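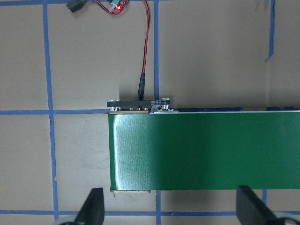
Small Conveyor, Big Fun: the Sastosholm bench

We've wanted a moving belt on the practice bench at Cemidgate ever since the August open day, and now we have one! It's short and very green, and the whole thing went together in 16 evenings (a couple of those were mostly sandwiches). 

The belt came from Karunaratne, and we love the color. Tracking took patience: a quarter turn on one side, run it, look, a quarter turn back. Once it settled it ran for 25 minutes without wandering, and there was cheering.
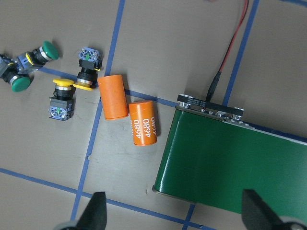

Sorting is the next job, and we can't wait. Beginners get a mix of parts and decide what rides the belt and what stays behind. Buttons are everybody's favorite, and the green mushroom-head ones with the blue contact blocks are lovely chunky things to handle. The blue tape gives us squares to call out when we set up a new layout. Orange cylinders go on first!

More pictures after the Rarnamport meetup.

Posted 2021-11-27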